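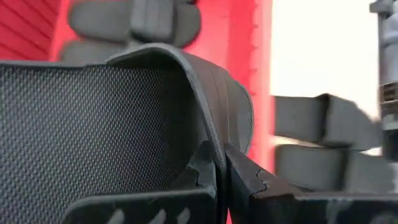
Budgeting for a small robot arm without wrecking the rest of your workshop money

I get asked about this more than anything else I write about on this page, so I'm putting it all in one place. I sort and pack footwear in a converted garage, mostly slides and clogs, and I spent a whole winter deciding what to buy before I bought anything. Most of what follows I learned by getting the sums wrong first.

Start with the job and leave the catalog closed. I mean it! I had three brochures on the kitchen table before I could have told you what I wanted the arm to do all day. When I finally wrote it down it was one line: take a slide out of a crate, put it on the table, do it again. If you can't get yours into one line, you're shopping for two machines and you'll pay for both.

Then pick your ugliest item and plan around that one. Mine is a plain black slide. The dark surface swallows the light, the footbed is all tiny bumps, and a flat sole lying in a crate doesn't offer much to grab. The strap does. Two fingers can pinch it by the rim, one inside the opening and one outside, and that's a far cheaper grip to buy than anything with suction (I asked about suction cups on a bumpy footbed and got a long silence on the phone).

Budget for fingers separately. The gripper body is one line on the quote and the fingertips are another, and the second line is the one you'll be paying again. Look for tips that come off as their own piece so you can swap them. I put aside 12 percent of the total for tips and odd brackets and I've been glad of every bit of it. Long, slim tips were the right choice for straps. Wide pads look sturdier in the store, but try sliding one under a strap when there's another sandal lying on top.

Buy your crates before your camera. I had it backwards. I went through a phase of pricing better cameras from Haltholm, and then a friend lent me a couple of bright red plastic crates and the dark soles suddenly stood out from everything around them. A white table surface does the same favor on the other side. If you handle pale goods, flip it and go dark. Crates are pocket money next to a camera, so try the cheap fix for a week and see if you still want the expensive one.

One warning about white surfaces, though — they can glare like anything under a strong lamp. Get a dimmable light, or at least one on a swing arm you can push away. Mine is a plain shop lamp and it does fine with a bit of baking parchment clipped over it.

Measure your reach with tape and string. Cut a piece of string to the reach on the spec sheet, hold one end where the arm will be bolted, and walk the other end around your table. My string was 38 inches and it looked generous until I tried to get into the far corner of a crate from above. You lose a lot when the wrist has to point down. I moved the whole bench over and saved myself from paying for the next size up.

Quotes, then. I asked two sellers, Zadden and Grewal, and the totals looked miles apart until I laid them side by side and found one had left out the mounting plate, the cable and the stop button. Make your own list and have everybody fill in the same one. Mine goes: arm, gripper, spare tips, plate, cables, stop button, camera, light, crates, shipping, and a day of somebody's help. Anything left blank gets a phone call.

Keep 40 hours of your own time in the plan as well. Write it down as a cost even if you don't pay yourself (I don't, sadly). Getting the crate in the same spot every time ate up a whole afternoon of mine, and the answer was two strips of wood screwed to the bench.

Do a borrowed-goods test before you sign. Pack a box of your own stuff, scuffed ones included, and ask the seller to run it while you watch. I took 200 slides and I was not popular. But samples from a showroom are always stiff and clean, and mine have rough strap edges and get tossed in any old way.

Secondhand is fine for tables, stands and lights. For the gripper I'd go new, or at least get one whose tips you can still order. I keep a folder called Dirent (after the old label on the box it lives in) with every receipt and part number, and I add to it the same evening a thing arrives, while I still know which bag of screws goes with what.

Next up is a second table, once I've worked out where the freezer can go.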